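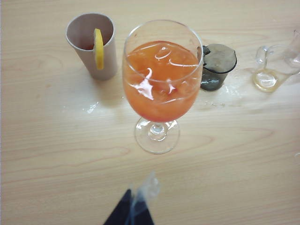 The Endwood Institute for Household Studies invites adults living in and near Zasberg to take part in its survey of drinks served at home. The survey is concerned with what people pour for themselves and their guests, how much they pour, and how well they can judge the amount afterwards. Both alcoholic and soft drinks are included. An orange-red drink in a stemmed glass, with ice cubes floating in it, is a good example of the difficulty: the ice raises the level in the bowl, and the person holding the glass may give a very different figure from the person who filled it. Existing advice on drinking at home depends largely on people's own estimates, and the Institute wishes to find out how far those estimates can be relied upon.

The survey forms part of the Clustitz programme on food and drink in the home. An earlier stage collected 1,934 completed questionnaires by post. The present stage will follow a smaller group of 192 participants more closely, with a written diary and one visit to our rooms at Cassim House.

Who may take part

We would like to hear from people who:
are aged 18 or over;
live in Zasberg or in one of the neighbouring parishes;
serve drinks of any kind at home at least once a week;
are able to keep a short diary in English, on paper or online.

You do not need to drink alcohol. Households in which only tea, squash, juice or water is served are very welcome and were under-represented in the postal stage. Two adults from the same household may apply, but each must complete a separate form and keep a separate diary.

We are unable to accept applications from anyone who is pregnant, who is receiving treatment for alcohol dependence, or who has been advised by a doctor to limit their intake of fluids. Current employees of the Institute are also excluded.

What is involved

Participants will keep a diary for four weeks in May. Each entry records the type of drink, the vessel used, whether ice or fruit was added, and the participant's own estimate of the quantity. An entry should be made on the same day as the drink was served. Drinks taken in cafés, public houses and places of work should be left out.

Each participant will also attend one session at Cassim House, lasting up to two hours. Sessions are held on weekday evenings from 6 pm and on Saturday mornings. Participants will be asked to pour drinks as they would at home, using glasses and cups of several shapes, and to write down their estimates. The quantities will then be measured by a member of staff. No alcohol is served, and coloured water is used in place of wine and spirits.
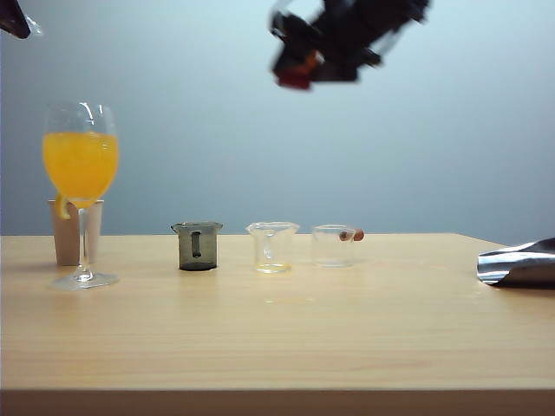
Sewwandi Uddin, having completed the postal stage, wrote that she had expected the questions to be intrusive and found them quite ordinary, but that she would have liked more space for drinks shared between several people. The diary has been amended in response. There is now a separate page for jugs, teapots and punch bowls, on which the participant may enter the total prepared and the number of people served.

Participants should use their own glasses and cups throughout the four weeks and should not buy anything for the purposes of the survey. Nor should they measure their drinks before making an estimate. On two days, to be chosen by the Institute and notified by letter, we shall ask for every drink to be measured after the estimate has been written down. Any kitchen measuring jug will do for this, and one can be lent on request.
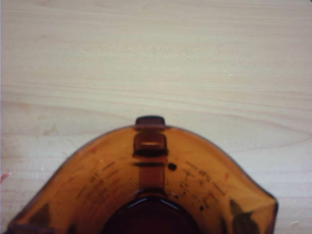
Payment and expenses

Participants who complete the diary and attend a session will receive a payment of £48. Bus and rail fares to Cassim House will be refunded on production of a ticket. Payment is made by bank transfer after the diary has been returned. A participant may withdraw at any time without giving a reason, and will be paid for the part already completed.

Confidentiality

Diaries are stored under a reference number. Names and addresses are kept separately and are destroyed when payments have been made. No individual or household will be identified in any report. Replies concerning alcohol will not be passed to employers, insurers or medical practices.

How to apply

Application forms may be collected from the reception desk at Cassim House or requested by post from the Survey Office, Endwood Institute for Household Studies, Zasberg. Please mark the envelope "Drinks at Home" and state whether you would prefer a paper or an online diary. Applicants who need step-free access, large print or an evening session should say so on the form.

All applicants will receive a written reply, whether or not a place can be offered. Those not selected may ask to be placed on the reserve list.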